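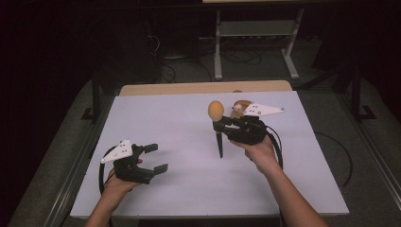

手持夹爪双手采集：把化妆刷插回笔座（社团内部教程，第二版）

更新于2023年12月13日

先说清楚适用范围。你在机器人社，手上有一对Durkel手持夹爪，报了Siler杯的桌面整理项目，需要录示范数据，训练一个能把刷子放回笔座的策略。照着做，你能录出一批可以用的数据。至于训练出来的东西能不能在赛场上跑起来，我持保留意见，后面会讲原因。

第一版教程是春天那批人写的，大体照抄了Prallis录制软件的说明书，语气非常乐观，说什么“采集过程直观自然，初学者很快即可上手”。我带过两轮新人，没见过谁很快上手。手持夹爪看着像一把大号镊子，拿起来以后你会发现自己的手腕不会转弯了。所以这一版把说明书里好听的话都删了，留下操作步骤，加上我们踩过的坑。

一、为什么选刷子

选题会上争过。有人想做叠毛巾，有人想做拧瓶盖，Misaki Hosoda提的化妆刷，理由是道具便宜，形状变化多，而且家里都有。我当时不太赞成，觉得这就是个换了皮的插销任务。做完一轮我得承认它比插销麻烦一些：刷头软，金属箍反光，刷柄细，夹在不同位置重心完全不一样。夹刷毛，一用力就变形；夹金属箍，稳，但视线容易被自己的爪指挡住；夹刷柄末端，刷头会把整支刷子带歪。

但也别因此觉得这个任务有多高级。评委问过的问题里，有一个我们到现在都没有好的答案：策略学到的到底是“找到孔，把柄插进去”，还是“在桌面这个位置往下放”？如果你的笔座永远摆在同一个地方，那就是后者，再漂亮的成功率也说明不了什么。

二、准备桌面

1. 桌上铺一块白色垫面，铺平，四角不能翘。垫面要比你计划活动的范围大一圈，夹爪碰到木头桌边的时候声音和手感都会变，人会下意识地缩手，录出来的轨迹里就多一个莫名其妙的抖动。

2. 灯只照桌面，后面的灯关掉。Iwasaki楼那间活动室的背景很乱，架子、机箱、线，全开灯的话画面里什么都有。暗一点有好处，但请不要把这件事当成万能药。暗背景只是让你自己的数据看起来干净，赛场的灯是全亮的。上一届就有一组全程在暗背景下采集，到了场地第一天什么都认不出来。我的建议是大部分数据在暗背景下录，留出一部分开灯录，两种分开放，别混在一个文件夹里。

3. 线先理好，再拿夹爪。每把夹爪尾部都有一根线，从手背后面绕出来。线要留够长度，又不能拖在垫面中间。具体做法：坐好，双手握住夹爪，伸到桌面最远处，看线有没有绷紧；再收回胸前，看线有没有堆到物体上。两头都没问题才算合格。地上的线贴着桌腿走，踩到一次就可能整条录像作废，我不想再写一遍事故说明。

4. 道具摆放。笔座、刷子，以及你想加的干扰物。干扰物不要一开始就上，先录没有干扰的。加的时候也别太有规律，如果毛绒玩具永远坐在桌子远端，它对策略来说就是一个路标，谈不上干扰。

三、检查夹爪

说明书里这一节写了整整两页，大部分用不上。必须做的是下面几件。

先空夹几次，看两根爪指是不是同时动。左右不同步的话，夹起来的东西会往一边偏，你的手会不自觉地去补偿，而这个补偿也会被录进去。新人往往注意不到，因为补偿得很自然。

再看爪指内侧的垫子。边角有没有翘，表面有没有沾东西。垫子脏了会打滑，打滑以后大家的第一反应是捏得更紧，于是又多录进去一堆用力过猛的动作。用湿布擦一下，晾干再用。

最后看画面。把夹爪张开，对着垫面，确认两根爪指都在视野里，并且中间那块地方没有被挡住。如果有一边完全看不到，说明安装歪了，拆下来重装，不要想着“差不多就行”。画面歪一点，人能看懂，模型看不看得懂我不敢替它保证。

四、录制步骤

每一条录像只做一次完整的动作。下面按顺序来。

第一步，双手就位。左右两把夹爪都悬在垫面上方，张开，停住。停的时间够你在心里默念一句“开始”就行。不停的话，后期切分的时候找不到起点，负责切分的人会来找你，目前这个人是我。

第二步，靠近刷子。用离刷子近的那只手。不要先伸过去再调整角度，在路上就把角度转好。爪指张开的幅度要比金属箍宽出一截，两边留的空差不多。很多人喜欢从正上方往下扎，刷子立着的时候这样会撞到刷头，从侧面进去更稳。 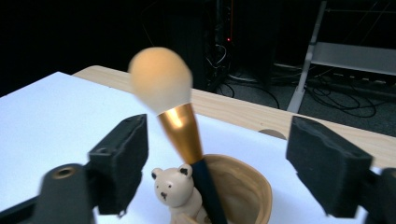
第三步，夹住。对准金属箍或者金属箍下面一点的位置，慢慢合。合到刷子不晃就停，别继续捏。Prallis的界面上有一个开合度的读数，新人喜欢盯着它看，我建议录的时候把那个窗口关了。眼睛盯着屏幕的人，手一定是歪的。

第四步，抬起。先往上，再往旁边。往上抬到刷柄末端完全离开底座边缘，这时候才能平移。提前平移，柄会刮到座的边沿，轻的带着座一起走，重的整个翻倒。

第五步，移动和交接。如果这一条要录双手交接，另一只手从下方过来，夹住柄的中段，夹稳之后前一只手再松。两只手同时动的录像一律不要，看上去很流畅，训练的时候会让模型学会在半空松手。这一点我和Sayaka Ikeda的看法不一样，她认为可以保留一小部分，让策略见识一下快节奏的交接。我还没看到支持她的结果，所以教程里暂时按我的写，等她拿出对比数据再改。

第六步，放下。放回座里，或者放倒在垫面上，取决于你这一条的标签。放回座里的时候，柄的末端先找到孔，再把刷子扶正，最后松爪。放倒的时候，让金属箍先着垫面，刷头后落，别从高处丢下去。

第七步，退出。松开以后原路退回，回到第一步的位置，停住，再结束录制。退得太急会把刷子带倒，而且这种情况往往发生在你已经放松警惕的时候。

五、倒着录和正着录

这一节第一版没有，是我坚持要加的。

只录“从桌上拿起来，插进座里”是不够的。比赛里刷子一旦掉了，策略得知道怎么从掉的地方接着做。所以要有一部分录像是刷子平放在垫面上，朝向随便，从那里开始。

平放的刷子比立着的难夹得多。柄细，贴着垫面，爪指下不去。正确的做法是夹金属箍，它比柄粗，跟垫面之间有一点高低差，两根爪指跨在刷子两侧，垂直往下，碰到垫面之前停住再合。

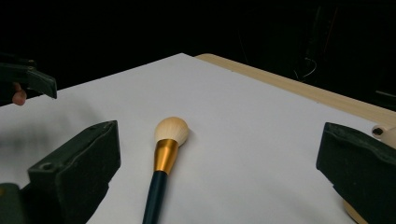

另一只手在这个时候不要闲着乱晃。要么停在远处不动，要么明确地去扶座子。我看过很多录像，主手在干活，另一只手在画面角落里上下飘，像在打拍子。模型会不会把这个节拍也学进去？有人说不会，有人说数据多了就会被平均掉。我的态度是别赌，停住就好。

朝向要打乱，但打乱有打乱的方法。人自己随手摆，摆来摆去就是那么几个角度，刷头大多朝外，因为坐着的人顺手就这么放。办法很土：另找一个人摆，摆之前不许看上一条是怎么放的。更讲究的做法是事先抽签决定朝向，写在纸上，按纸摆。费时间，但我信这个。

六、关于数量

说明书反复强调数据越多越好。我们上一轮一共录了1302条，听起来很像样，汇报的时候写在第一页，掌声也有。后来抽查，里面问题五花八门：没停顿就开始的，中途换手的，标签写着放回座里、结果放倒在垫面上的。单是起点丢失、完全没法切分的就有64条，这些人录的时候都觉得自己录得挺好。

所以我现在对数量没有什么敬意。建议每人先录一小批，当天看完，改掉毛病再继续。看的时候用正常速度从头看到尾，不要拖进度条。拖进度条只能看到开头和结尾，毛病都在中间。

如果时间真的不够，宁可少录一种物体，也不要每种物体录几条意思一下。每种几条的数据，做展示图很好看，训练起来什么也学不到。

七、检查清单（录完当天做）

画面开头和结尾有没有停顿。
主手夹的位置和标签写的一致不一致。
刷子有没有中途滑动。滑动了又救回来的，单独归类，标“滑动”，不要删。
线有没有进到物体和爪指之间。
座子有没有被带着移动。移动了的也单独归类。
录的人、摆的人，两个名字都写上。只写一个名字的，出了问题没法问。

文件名统一按“任务-手-序号”来写，不要自己发明格式。也不要在文件名里写“最终版”。

八、怎么看待测试结果

训练完在自己的桌子上测了100次，成功59次。这个数字我要多说几句，免得有人拿去写在海报上。

第一，这100次是在我们自己的灯光、自己的垫面、自己的刷子上做的，摆放的人也参加过采集，知道哪些位置策略做得好。我不认为他在作弊，但人会不自觉地往顺手的地方放。第二，“成功”的定义是刷柄进了座，没有要求立稳。有几次进去以后歪着靠在边上，也算了成功。按严一点的标准重新数，结果会更低，我提议过重数，目前还没人接这个活。第三，失败的那些里面，很多次失败得一模一样：爪指到了金属箍旁边，停住，犹豫，然后在离它很近的地方合上，夹了一把空气。这说明模型在某个距离上判断不准，再加同样的录像大概率也救不了它。

如果你在报告里要引用成功率，请把测试条件一起写上：灯怎么开的，谁摆的，什么算成功。缺一项我都会打回去。去年Siler杯有好几支队伍报的成功率非常高，到了现场换一支刷子就不行了。我们自己也在其中，没什么好笑话别人的。

九、常见问题

夹爪握久了手酸怎么办？
换人，或者歇。别撑着录。疲劳以后的录像动作会变小、变慢，而且抬起的高度不够，第四步的问题会集中出现。护腕我试过，没感觉有用，愿意戴的可以戴。

左撇子需要单独录吗？
不需要单独建一个文件夹，但要标出来。有左撇子其实是好事，主手分布会均匀一些。

刷头能不能换颜色？
能，也应该换。浅色刷头在白色垫面上对比不强，多录几种深浅。别指望换了颜色就叫泛化了，形状没变，座子没变，那只是换了颜色。

座子带装饰的行不行？
行。我们用的那个正面有只小熊，好几个新人问要不要换成素的。我的意见是留着，同时再准备一个素的，两个轮换。否则策略认的可能是熊。这个猜测没有验证过，想验证的同学把熊用白纸遮住测一轮，把结果发到群里，不管好坏都发。

能不能用软件自带的“自动质检”？
可以开，别信。它主要检查有没有丢帧、读数有没有断，动作做得对不对它看不出来。我故意录过一条全程夹空气的，它给了通过。

要不要开慢一点录，后期再加速？
不要。慢动作录的时候，人的手会抖，加速以后抖动更明显。按你正常整理桌子的速度来，稍微克制一点就行。

十、收尾

录完把夹爪张开放回盒子，线松松地绕，不要缠在夹爪手柄上。刷子擦一下放进袋子，刷头不要压着。垫面卷起来或者平放都行，就是别对折，折痕在画面里会变成一条线，下次录的人又要来问那条线是什么。

下一次集中采集安排在3月，名单还没定。想参加的先按上面的步骤自己录一小批交给我，或者交给Sayaka Ikeda，看完录像再决定排不排班。交接那一步到底要不要保留双手同时动的录像，到时候一起测，用数据说话。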